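I've been putting off the Jendano trial since April, mostly because my laptop sounds like a leaf blower when I ask it to do anything in 3D. Anyway, I finally signed up — the hobby tier gets you 256 simulated runs a month, and the stock room loads with two arms and a checkered floor my nan would've loved.
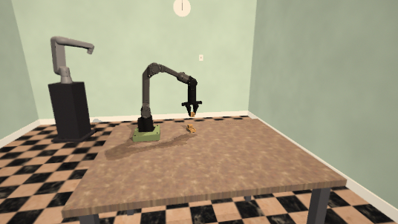
Bendik
Blogger and weekend tinkerer

So, block picking! You get the dark arm on the table and a gripper you can boss around from a script or with sliders. I went sliders first (of course I did) and had a great time nudging the thing down over the tabletop. The scripting side is nicer than Ziltau's, and I say that as someone who paid for Ziltau for a whole year. Colour settings are buried three menus deep though, grr.

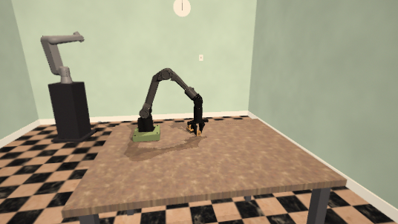

Mühlbauer reckons I should skip the hobby tier altogether and wait for the offline version, as the run limit vanishes and you can leave it going overnight. Fair point, but I've used 665 runs over three months and never felt squeezed. I'm keeping it until winter at least. Next up is the grey arm on the pedestal, which I haven't touched yet.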